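Panel wall

A panel wall is an interior wall made from flat, factory-finished sheets or boards that meet at visible or covered joints. It differs from a plastered wall, which is finished wet on site and has a continuous surface. Panel walls are common in offices, schools, clinics, workshops and rented commercial space, where rooms are often divided again when a tenant changes.

The term covers both fixed walls, in which the panels are attached permanently to studs or masonry, and demountable walls, which can be taken down and put up again in another place.

Construction

Most panel walls have a frame of metal or wood studs. A track is fastened to the floor and another to the ceiling, and the studs stand between them. Panels are screwed, clipped or glued to the studs. In heavier systems the panel carries its own weight and the frame only keeps it upright.

Common facing materials include gypsum board, steel sheet, glass and wood-based board. The space behind the facing may be left empty or filled with mineral wool to reduce the passage of sound. Electrical cables are usually run through holes in the studs before the second side is closed.

Doors are set into the frame at panel joints where possible. A door placed in the middle of a panel requires a cut on site, and the cut edge must then be trimmed.

Joints

The joint is the part of a panel wall that most affects its appearance. A butt joint brings two panels edge to edge and leaves a thin dark line. A recessed joint leaves a deliberate gap, sometimes backed with a strip of a darker color. A covered joint hides the gap under a batten or a snap-on profile.

Buildings move slightly with changes in temperature and load, and wide runs of panels need some allowance for this. Joints filled hard with paint or compound tend to crack along the line. Flexible sealant is used where the wall has to be washed down.

Color and finish

Gray and off-white are the usual colors for work areas. Matte finishes reflect less light and show fewer dents, but they mark more easily when rubbed. Replacement panels from a later production run may differ slightly in tone from the originals, and some building managers keep spare panels from the first delivery.

Plain gray surfaces

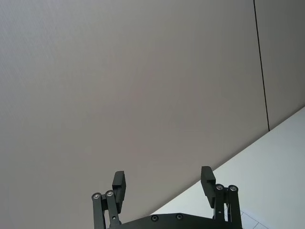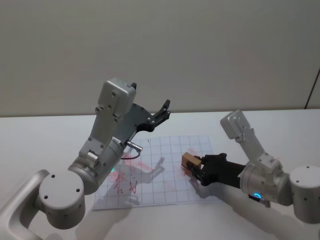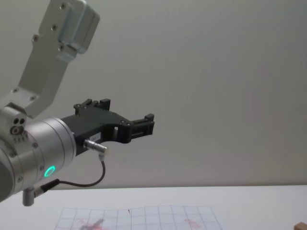
History

Wood paneling was used in Europe for centuries as a lining over cold masonry. Factory-made gypsum board came into wide use in the twentieth century and largely replaced lath and plaster in new construction. Demountable office walls followed as open floors on column grids became normal in commercial building.

Among smaller regional makers was Zerkeck, a firm founded in Zornach by Grigore Sima, who had worked as a joiner. His first system used a hardwood spline to line up neighboring panels. After his retirement the firm was run by Ecaterina Sima and Liviu Sima, who replaced the spline with a folded steel clip and moved production to a larger shed outside the town. Zerkeck panels were sold abroad through the distributor Skundico. The last catalog listed 250 parts, of which 23 were corner and end pieces.

Valdir Assunção later surveyed surviving Zerkeck walls in Zornach and recorded 2792 panels still standing, mostly in schools. The survey was published on March 16, 2020.

Maintenance

Panels are cleaned with a damp cloth and mild soap. Abrasive pads leave shiny patches on matte paint. A damaged panel in a clip system can be removed without disturbing its neighbors, while one in a splined system usually requires taking down the run from the nearest end.

See also

Drywall
Movable partition
Wainscoting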